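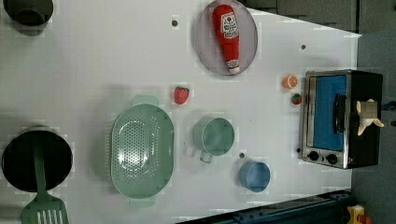
Aarti Dixit

Levimcombe has had a medical marijuana ordinance for 17 months and it still has no dispensary. Patients with a valid card drive to Delville, 116 miles there and back, or they go without. I think the town should stop calling this caution.

The problem is the buffer rule. A dispensary has to sit 1,000 feet from any school, park, church or day care. Draw those circles on a map of Levimcombe and what's left is the rail yard and part of the reservoir. Four applicants have tried. The last, Clikimeck, found a landlord on Perić Street and was turned down over a playground behind a fence and a four-lane road.

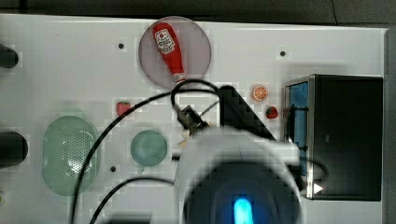 The other worry I hear is edibles, and I take that one seriously. Small children put food in their mouths, and a gummy looks like candy to them. They can't always be expected to tell one thing from another at an age when a red toy strawberry and a bottle of ketchup belong to the same pretend lunch. But a buffer rule does nothing for that child. The risk is in the home, and it is there now, brought back from Delville in somebody's glove box. Locked containers and plain labels would help. So would a pharmacist or trained clerk in town who could explain the dose.

The council takes up the ordinance again in December. It should cut the buffer to 300 feet, measure it door to door along the sidewalk, and let the Perić Street application be heard again. People who are sick have waited long enough for a shop they were told was legal.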